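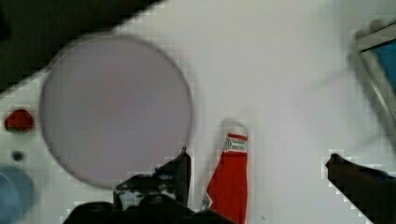
Red packet and round disc, white top.

November. Moisture sorption, fried corn chips, Bastham bench

Continuing from the previous entry. The salt jars were made up fresh and left to settle before any sample went in. Seven salts, two jars of each: lithium chloride, magnesium chloride, potassium carbonate, magnesium nitrate, sodium bromide, sodium chloride, potassium chloride. Cabinet at 25 C. Nominal humidities from the usual published tables are 11.3, 32.8, 43.2, 52.9, 57.6, 75.3 and 84.3 percent. Every slurry has visible undissolved solid. Two of the magnesium nitrate lids had crystals creeping up under the seal, so I wiped the rims with a damp cloth, dried them and put new grease on. Creep on the lid matters because the seal leaks along it, and then the jar sits at some value between the salt and the room.

Samples: unsalted chips from the Narnico corn, crushed by hand and sieved. Kept the middle fraction. The fines hold more surface oil and cake in the baskets, and the big pieces take too long to come to weight. About 5 g to each mesh basket. Dried first over desiccant under vacuum at room temperature, not in the oven. Aurelio wants the oven for speed, but last time the oven lots darkened slightly and came out low at the top of the curve. He has the numbers and can argue with them.

Thymol crystals in a small open vial in the sodium chloride and potassium chloride jars, to hold off mold. None in the others.

Weighing

Setis balance, draft shield closed, basket straight from the jar to the pan. Jar lid back on while the basket is out. Reading taken when the display holds for five seconds. At high humidity the sample loses weight on the pan while you watch it, so a long wait for a nice stable digit gives a wrong answer. If it doesn't hold, take the first reading after the shield closes and write "drift" next to it. Four baskets have that note, all from potassium chloride.

Criterion for equilibrium is a change under 0.5 mg per gram of dry solid between two successive weighings, three days apart. The low jars met it early. Sodium chloride was slower. Potassium chloride met it on one jar of the pair, and the other is still creeping upward by a little over the limit. I suspect a lid and will swap it with the spare before the next weighing. If the creep stops, the lid was it. If it carries on, look at the thymol vial, which in that jar stands close to the basket and may be putting vapor into the sample.

The balance log now runs to 1,334 lines, going back to the first wheat work. Gonzalo has asked for a fresh file for corn. Agreed, starting with the repeat set. Moving the present set halfway through would only make a mess of the basket tares.

Results so far, mean of each pair, grams water per 100 g dry solid

Lithium chloride: 1.9
Magnesium chloride: 3.6
Potassium carbonate: 4.5
Magnesium nitrate: 5.6
Sodium bromide: 6.3
Sodium chloride: 10.1
Potassium chloride: 14.8 (provisional, see above)

Pairs agree within 0.1 up to sodium bromide and within 0.3 at sodium chloride. The potassium chloride pair is 0.9 apart and shouldn't be quoted to anyone yet.

Shape is what a fatty starch product ought to give: a shallow knee at the bottom, a long, nearly straight middle, then the climb. Expressing it on a fat-free basis would lift the whole curve. I have not done that because the fat figure for this lot is still the supplier's. Extraction is booked. When it comes back, recalculate and put both columns in the file, labeled.

Fit

BET on the three lowest points only, since it has no business above roughly half humidity. Plotting aw / (m (1 - aw)) against aw gives 0.0670, 0.1356 and 0.1690. Straight to the eye. Slope 0.320, intercept 0.031. Monolayer value comes to 2.85 g per 100 g dry solid, C about 11. Three points will fit almost any line, so treat the monolayer as an estimate. Would like a point between lithium chloride and magnesium chloride. Potassium acetate would serve, at 22.5 percent. We have none open, and the old bottle in the store has gone to a solid lump. Ordered.

GAB on the full set waits for the last jar. Aurelio ran one on the provisional numbers anyway and got a K of just under 0.9, which looks sensible, but the top point pulls hard on it and he hasn't weighted anything. Not copying his constants in here.

Texture against water

Side trays of whole chips were held in the same cabinet over the same salts, in the wide desiccators. Broken on the Calvo frame with the three-point fixture, span as before. The peak force is noisy for the ordinary reason that chips are curved and blistered and no two sit alike on the supports. The number of force drops before final break is more useful. It stays flat through potassium carbonate, falls off at magnesium nitrate, and by sodium chloride the chips bend and tear with hardly any drops at all.

Hand and mouth check by Gonzalo and me, coded cups, water between. We both called the magnesium nitrate set stale and the potassium carbonate set acceptable. The sodium bromide set was stale without any question. So the limit sits between 4.5 and 5.6 on this lot. I'm going to use 5 as the working number until there is something finer. Two tasters is a screening check and no more than that.

One thing to watch: Gonzalo marked the lithium chloride set down as "hard, dusty." I didn't notice it. On the frame those had the highest peak force of the lot, but only slightly, and inside the scatter. Over-dry chips also taste of old oil sooner, which could be what he picked up. Peroxide values on the held trays would tell us. The trays have been in air at 25 C for as long as the jars, so oxidation and water are mixed up in any tasting from them. Should have thought of that at the start. For the repeat set, hold the trays only as long as needed to reach weight and taste straight away.

Cabinet

Temperature trace is good apart from a dip overnight when the room heating shut off. Door probe and shelf probe differ by 0.4 C, top shelf warmer. For most of the salts this makes little difference, but magnesium nitrate and sodium bromide both shift noticeably with temperature, and both are on the top shelf. Moved them to the middle. The bigger concern is a temperature difference between the slurry and the sample inside one jar, which a cabinet fan blowing on one side can produce. Put a strip of card in front of the fan outlet. Trace looks no worse for it.

Hygrometer check: the small probe was dropped into an empty-basket sodium chloride jar and left to settle. It read 76.1 against 75.3. In the magnesium chloride jar it read 33.0. That is within what the probe claims, so no correction applied. Don't leave it in the potassium chloride jar; the last probe never came back properly after a week in there.

To do

Swap the lid on the slow potassium chloride jar, weigh both of the pair again.
Potassium acetate jars when the bottle arrives.
Fat extraction result, then fat-free column.
New log file for the repeat set, with basket tares copied over and rechecked.
Ask Narnico whether the second sack is from the same run. The bag code is different and the color is a shade darker.
Desorption branch: start from the potassium chloride baskets once they are done, step down through the same salts. Expect some hysteresis in the middle. Aurelio thinks it will be too small to see in a fried product. Leave the baskets labeled as they are so the two branches can be matched.
Peroxide values, lithium chloride and potassium carbonate trays first.

Next weighing 8:30 in the morning, before the room warms up.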